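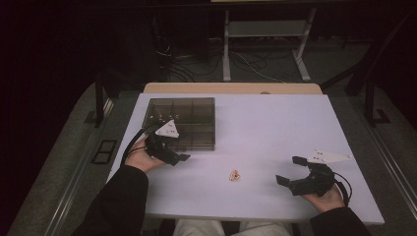
*Sorting bench, two grippers, one small thing to put away.*

I sort small parts at Kairys, and since March half my shift goes to Triltora, the system that will do the sorting later. I hold the grippers, it learns. My raise for this promotion was 50 cents an hour. There used to be 5 of us on the benches. Now 4 sort and one teaches, and we trade places after lunch. 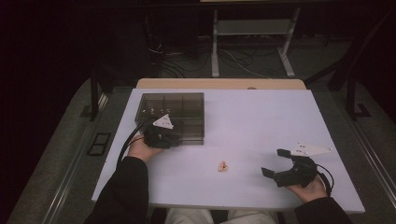

Restusness commented on my last post that I'm training my own replacement and should at least do it badly. I tried that for a morning. Doing it badly takes more effort, and my wrists complained.

What has changed is mostly the talk. We used to gossip over the boxes, and now whoever is teaching goes quiet and moves like a person carrying soup. 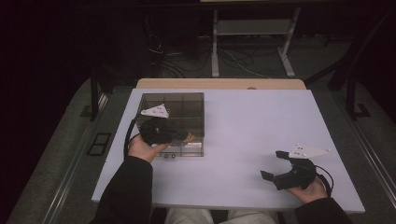 The soup walk follows you home, too. Last night I put away the silverware that way and it took until 6.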